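How to lay out a block stacking square on a white tabletop
Posted by Gerrit Adams, 1/15/20

What you need

A white tabletop or white board
A set of plain cubes, all the same size, in red, yellow and green
Black tape or black paint for the square
A ruler, a carpenter's square and a soft pencil
Rubbing alcohol and a lint-free cloth
A plastic card for pressing down tape

This setup is for simple stacking: a black outline on a white surface, one cube inside it, and the rest of the cubes waiting outside until they go on top. I've laid it out on three different tables now and the steps below are the ones I stick to. Dimensions are in millimeters. If your cubes are in inches, work in inches all the way through and don't convert.

Choosing the cubes

My cubes are 36 mm on a side. Smaller ones tip too easily when the one below is off center, and bigger ones take over the table. Measure every cube before you use it. Cheap sets can be off by a millimeter or more, and a cube that is slightly out of square will rock on whatever it's standing on. Put each one on a piece of glass and press the corners in turn. If it moves, sand the high face on a flat sheet of 220 grit until it stops.

Stick to one color per cube. Patterned or lettered toy blocks look fine on a shelf but the raised letters keep the faces from sitting flush.

If you're painting them yourself, use two thin coats and sand lightly in between. A thick coat leaves a ridge along the edges, and that ridge is enough to make the upper cube sit crooked. Gloss paint is slippery. Satin is better. Let the paint cure for a full week before stacking or the faces will stick to each other, yellow onto red being the worst because it shows every mark.

Preparing the tabletop

Clean the surface with rubbing alcohol and let it dry. Check it with a level in both directions and shim the legs if you need to. A tall stack on a sloping table will tell you the same thing, but later.

Pick a spot for the square with open table on all sides. You want enough space to set a spare cube down behind the square or next to it and still get at it easily. My working area is 692 mm wide and I put the square near the middle.

Marking the square

1. Draw a light pencil line parallel to the front edge of the table. This will be the outer front edge of the square.
2. Mark off 198 mm on that line.
3. Use the carpenter's square to draw the two sides, then join them at the back.
4. Measure both diagonals. They should match. If they don't, fix the sides now.
5. Lay the black tape just inside the pencil lines. Overlap the strips at the corners, then cut through both layers at 45 degrees and lift out the scraps. Use a light hand with the knife so you don't score the table.
6. Press the tape down with the edge of the plastic card, working from the middle of each strip toward the corners.
7. Erase any pencil that still shows.

Leave the inside white. I tried a solid black square first and dark cubes got lost on it, along with their shadows, and you need the shadow to see whether a cube is sitting flat. 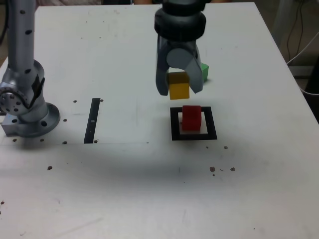
For paint instead of tape, mask both sides of the outline and burnish the masking tape down hard before you start. Pull it while the paint is still a little soft. Refilwe Mathebula did hers in paint and it has held up better than my tape, which lifts at one corner every few months and has to be redone.

Lighting

Light from overhead and slightly to the front gives you bright top faces and darker fronts, so the edges of each cube are easy to read. Two lamps from opposite sides wash that out. A bare window to one side is all right in the morning but changes through the day. If you only have one lamp, hang it high.

Placing the first cube

The bottom cube goes inside the outline. It doesn't have to be dead center. Set it down with its faces parallel to the black border and leave clear white on every side. I use red for the base out of habit and it does show up well on white.

Put the spare cubes outside the border. Keep at least one cube width between them so that picking one up doesn't knock the next.

Stacking

Bring the second cube in from above, not from the side. Line up the front faces first, then check the sides, then lower it straight down. Let go once it is resting on its whole lower face. If it lands off center, lift it clear and start over. Sliding it into place drags the bottom cube along with it and wears the paint.

The third cube goes on the same way. Three is easy with true cubes. My best is 8, and by then you're mostly finding out how good the sanding was.

Common problems

Stack leans the same way every time: check the table with the level, then check the bottom cube.

Top cube spins when released: one of the two touching faces is crowned in the middle. Sand it flat.

Faces stick together: the paint hasn't cured. Separate the cubes and wait. A little talc helps but gets on the table.

Black marks on the white: adhesive creeping out from under the tape. Alcohol takes it off. Don't use acetone on a coated tabletop.

Colors scuffed at the corners: touch up with a fine brush and keep the paint off the flat of the face.

Storing the set

Keep the cubes in a divided box, one to a slot. Mine sat loose in a drawer until November and I had to repaint two of the green ones.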